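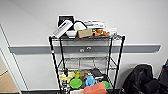

The cart, top-heavy as ever.

Tarmo Koppel says a cart on wheels is storage. I say it's a decision you can push into the next room. I gave it until Friday.
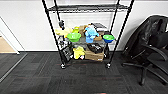 Jilcombe, August

Started low. The blue plush got a good spot near the green bowl, and the yellow one stays on the bottom, where it looks resigned. I have over 100 things to find homes for and one cart. 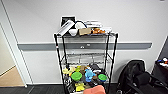

Tarmo wants labels. He has bought 1000 of them, which now also need a shelf. I made tea and moved a cardboard box two inches to the left, then moved it back.

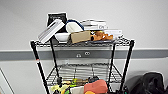 Top shelf: cardboard box, bowl, possible bread rolls.

Quit at supper. Will ask him tomorrow about the bowl.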